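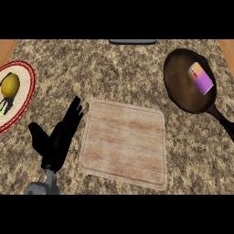 Sim kitchen, one arm in view, multi-finger hand loaded. Can's in the pan, board is clear.

So I finally got the hand model running in the same kitchen I used for the two-jaw gripper. Same counter, same controller. Wanted a fair fight.

Quick notes before I forget them.

The Clonel gripper is boring and I mean that as a compliment. Open, close, done. Ran 200 can pickups with it back in February and hardly touched a setting. The Brallano hand – different animal. Way more joints, and my old controller gains made the fingers buzz like crazy. Halved the damping, worse. Put it back, doubled it, fine. No idea why I went down first.

Cans on their side are still the hard one. The gripper wants to come straight down and the pan rim gets in the way. With the hand I can sneak the thumb under, sometimes. Round stuff on the plate is easyer, fingers just wrap.

Joon-young Moon wrote to say my contact settings are too soft and I should be at 4,000 steps before judging anything. Probaly right. I stopped at 1,421 becuase the laptop fan was scaring me.

Also the hand renders nearly pure black from the head camera, so you can't make out much surface detail. Going to try a lighter material tonight – and maybe a wrist cam, if I can work out where to mount the thing.

Gripper numbers are in the old post. Hand numbers when I have some worth posting.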